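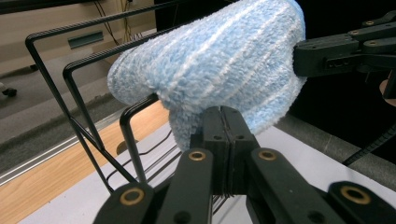
Pelthorpe データ変換・検証ツール README

Pelthorpe は、ハンドヘルドグリッパで記録した両手作業のデータを、方策学習用のエピソード形式に変換するためのコマンドラインツールです。布を扱う作業を主な対象としています。時刻合わせ、グリッパ開度の推定、手先軌道の検証、エピソードの書き出しまでを一つの設定ファイルで実行します。

学習コードは含みません。学習側は Trasbridge、実機側の制御は Flullent を参照してください。三つのリポジトリは別々に更新しているため、組み合わせる版には注意が必要です(「版の対応」の項)。

最終更新:2019年12月26日

対象となる作業

付属データは、ふきん類を食器用のワイヤーラックに掛ける、ラックから外す、左右で持ち替える、の3種類です。作業台は天板が白いものに統一しています。布は毛足の長いマイクロファイバーと薄手の平織りの2系統があり、設定ファイルでは cloth_type に plush または flat を指定します。

plush は厚みがあるため、指が閉じきらない状態でも把持が成立していることがあります。flat と同じしきい値で把持判定をすると、把持の開始が遅れて記録されます。しきい値は必ず cloth_type ごとに分けてください。

付属データの内訳

エピソード総数:1204
うち検証用:153
記録レート:30 Hz
1エピソードの上限:3000 フレーム
カメラ:左右のグリッパに各1台
手先姿勢:左右それぞれ、位置3次元と回転6次元表現
グリッパ開度:左右それぞれ1次元、0で閉、1で開

検証用は作業の種類ごとに分けて抽出しており、同じ布の個体が学習用と検証用の両方に入ることはありません。ラックは共通です。ラックの形状に対する汎化をこのデータで評価することはできません。

動作環境

Linux、Python 3.6 以降を想定しています。GPU は開度推定を画像から行う場合にだけ使います。マーカーから計算する場合は CPU のみで動きます。macOS では変換と検証は通りますが、プレビュー表示は未対応です。

インストール

仮想環境を作り、リポジトリ直下で次を実行します。

pip install -r requirements.txt
pip install -e .
pelthorpe check-env

check-env で動画デコーダが見つからないと表示された場合は、先にデコーダを入れてから再実行してください。途中で失敗した環境にそのまま上書きすると、古いバイナリを拾うことがあります。

基本の使い方

1. 記録の取り込み

pelthorpe ingest --src raw/ --dst work/

左右の動画と姿勢ログを読み、時刻を合わせます。左右の開始時刻が0.5秒以上ずれている記録は、取り込まずに skipped.txt に書き出します。強制的に取り込むオプションは廃止しました。

2. 開度の推定

pelthorpe gripper --dst work/ --method marker

method は marker と image の2種類です。marker は指の付け根のマーカー間距離から開度を計算します。布が垂れてマーカーを隠すと欠測になるので、欠測が8フレーム以内なら線形補間、それを超えた区間は image で埋めます。この切り替えは fill_policy で変更できます。

3. 軌道の検証

pelthorpe validate --dst work/ --config configs/rack.yaml

速度、加速度、左右手先間の距離を調べ、範囲外のフレームを report.csv に出力します。既定値は Flullent 側の実機の制限に合わせてあります。別の機体で使うときは、limits 以下をすべて書き換えてください。一部だけ書き換えると残りは既定値で補われ、警告は出ません。

4. 書き出し

pelthorpe export --dst work/ --out dataset/

エピソードごとに配列ファイルと圧縮動画を書き出します。report.csv で不合格になったものは除外されます。含めたい場合は --keep-failed を付けてください。その場合はメタデータの valid が false になります。

設定ファイルの主な項目

cloth_type
plush または flat。省略時は flat。

grasp_threshold
把持とみなす開度の上限。既定値は plush が 0.22、flat が 0.08。

contact_window
把持判定を確定するまでに連続して条件を満たす必要のあるフレーム数。既定値は 5。小さくすると、布の端をかすめただけの動きも把持に数えられます。

frame_origin
手先姿勢の原点。table か first_pose を指定します。Trasbridge の標準設定は first_pose を前提としています。

bimanual_min_distance
左右の手先が近づいてよい最小距離。持ち替えでは両方のグリッパが同じ布に寄るため、他の作業より小さい値が必要です。configs/handover.yaml に設定例があります。

crop
画像の切り出し範囲。指先が画面の下側に入る前提で決めています。カメラの取り付け角を変えた場合は再調整が必要です。

エピソードの中身

書き出した各エピソードには次の配列が入ります。

left_image, right_image:RGB画像列
left_pose, right_pose:手先姿勢
left_width, right_width:正規化した開度
left_grasp, right_grasp:把持フラグ
timestamp:先頭フレームを0とする秒
fill_mask:補間または画像推定で埋めた開度の位置

学習時に fill_mask を損失の重みに使うかどうかは任意です。手元では、重みを半分にした場合と使わなかった場合で、ラックに掛ける作業の成功率に差は見られませんでした。持ち替えでは未確認です。

方策への入力と行動の定義

行動は、現在の手先姿勢からの相対変位と目標開度です。絶対座標で書き出すオプションもありますが、Trasbridge の読み込み側が対応していません。

観測の画像と姿勢には遅延があります。実機ではカメラの遅延が記録時より長くなるため、Flullent の latency.yaml で測定値を設定し、推論結果の先頭を遅延の分だけ捨てて実行します。これを設定しないまま動かすと、布をラックの棒に掛ける直前で手先が前後に振れます。調整はゲインより先に遅延から行ってください。

既知の問題

・黒いワイヤーと黒いグリッパが画像上で重なると、image による開度推定が開側に偏ります。指の輪郭をワイヤーと取り違えるためです。該当区間は fill_mask で探せます。

・縞のある布では、布だけが動いているときに姿勢推定が布の模様を追うことがあります。validate の加速度検査で大半は見つかりますが、ゆっくりした動きでは通過します。--mask-center を付けると画像中央の特徴点を使わなくなります。ただし背景が無地に近い場所では特徴点が足りず、追跡が途切れます。

・相手側のグリッパが画面に大きく入る記録では、左右のマーカーIDが入れ替わることがありました。0.6 で修正済みです。それ以前に変換したデータは、gripper からやり直してください。

・3000 フレームを超えた記録は末尾を切り捨てます。切り捨てた記録には truncated が付きますが、既定では除外しません。

版の対応

Pelthorpe 0.7:Trasbridge 0.4 以降、Flullent 1.2 以降
Pelthorpe 0.6:Trasbridge 0.3、Flullent 1.1
Pelthorpe 0.5 以前:サポート終了

0.6 と 0.7 では開度の正規化が異なります。0.6 は記録ごとの最大値、0.7 は較正ファイルの最大値を使います。混ぜて学習しないでください。pelthorpe upgrade で 0.6 の出力を 0.7 の形式に直せます。較正ファイルのない記録は変換できません。

較正

グリッパごとに、全開と全閉を3回ずつ記録します。

pelthorpe calibrate --side left --src calib_left/
pelthorpe calibrate --side right --src calib_right/

指先の部品やリンク部のブッシュを交換したら、必ず取り直してください。がたつきが変わると全閉時の値がずれ、flat の把持判定に影響します。6月より前の較正ファイルは単位が異なり、読み込み時にエラーになります。

テスト

pytest tests/ で単体テストを実行します。動画を使う結合テストは時間がかかるため、既定では飛ばします。実行する場合は --run-video を付けてください。テスト用の短い記録は tests/data に入っています。

変更履歴(抜粋)

0.7.1
validate で左右の距離を計算するとき、欠測フレームを0として扱っていた不具合を修正。

0.7.0
開度の正規化を較正ファイル基準に変更。fill_mask を追加。姿勢補間を Xue 形式のログにも対応。

0.6.2
skipped.txt に理由の欄を追加。

不具合の報告

使用した設定ファイル、check-env の出力、該当エピソードの report.csv を添えて、リポジトリの課題一覧に登録してください。動画は先頭から問題の箇所までの切り出しで足ります。姿勢の不具合の場合は、元の姿勢ログも必要です。

ライセンス

コードは MIT ライセンスです。付属データは研究目的での利用に限ります。再配布するときは、この README と較正ファイルを同梱してください。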